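The Bin That Was Supposed to Settle It
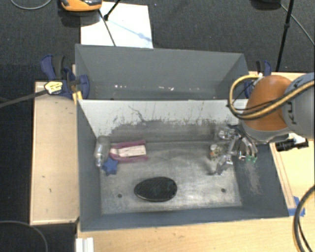

Cor Coppens has sold storage to small workshops and mail-order rooms for most of his working life, and he would like you to believe that the two-compartment metal bin is the best thing in his catalog. I went to see him at Ludesa with a fairly firm idea that it was a sink with ambitions. He had one set up between pale wooden tabletops, the back compartment empty and the front one holding a few odds and ends: a clear plastic bottle shape, something pink and white with a label, a small blue star and a big black oval thing. "Stock goes in the back, and whatever you're working on goes in the front," he said. I asked what happens when people put everything in the front. "Then they're using it wrong."

That answer came up more than once.

Coppens charges 600 dollars for the bin, delivery extra. A plastic tote costs a good deal less, and I said so. "A plastic tote cracks," he said. "You buy another, and then you buy another. Add it up." I asked whether he had added it up. He said a customer had, a packing outfit called Wundby, and that I should talk to them.

So I called Wundby and got Ismael Furtado, who runs the packing room. He was friendly about the bin and vague about the arithmetic. "I don't know that we ever did it on paper," he said. "Cor likes to say we did." They have 3 of them, bought in one order, and he would buy them again, though he would want the divider lower. His packers reach over it all day. "If you're tall, fine. If you're not, you've got the edge in your armpit by lunch."

I put the divider question back to Coppens. He told me the height keeps things from jumping from one side to the other. Do things jump? "They get tossed," he said. "People toss."

They certainly do something. The lower part of the divider in the Ludesa bin is dark with scuffs and worn patches, and the wall to the right has a cluster of pale scratches running up and down it. Coppens calls this "honest wear" and says it has no effect on what the thing is for. I am less sure. Anything with a soft finish or a printed sleeve is going to meet those walls sooner or later, and I wondered what it looks like afterward.

"We had that conversation," said Teodor Marciniak, who used to pack gift boxes for a firm named Herrera and now does it for himself. "I put a mat down. Once you put a mat down you've paid for a metal floor and covered it up." He sold his bin in February, after 6 months, and went back to shallow trays on a shelf. His complaint was mostly about small items. A key ring or an eraser ends up against a wall, under something bigger, and you only find it when the order comes up short. "With a tray you see it. With a bin you go fishing."

Coppens has heard about the mats. He sells a mat.

He is on better ground when he talks about cleaning. There are no seams to speak of in his sales pitch, and no fabric to get dusty, and he claims a wipe-down takes less time than shaking out a row of baskets. Furtado backed him up on this one without being asked. "End of the day, everything out, cloth around, done," he said. "That part I have no argument with."

I also asked about model 2324, the single-compartment version Ludesa dropped from the list last year. Marciniak thinks it was the better product. Coppens said it didn't sell, and when I asked why, he said customers like having two sides even when they only use one. He seemed to think this was a point in favor of the two-sided bin. I wrote it down and asked him to repeat it, and he did, cheerfully — same words.

Before I left, he offered to lend me one for a month. I measured the space next to my workbench that evening and it doesn't fit.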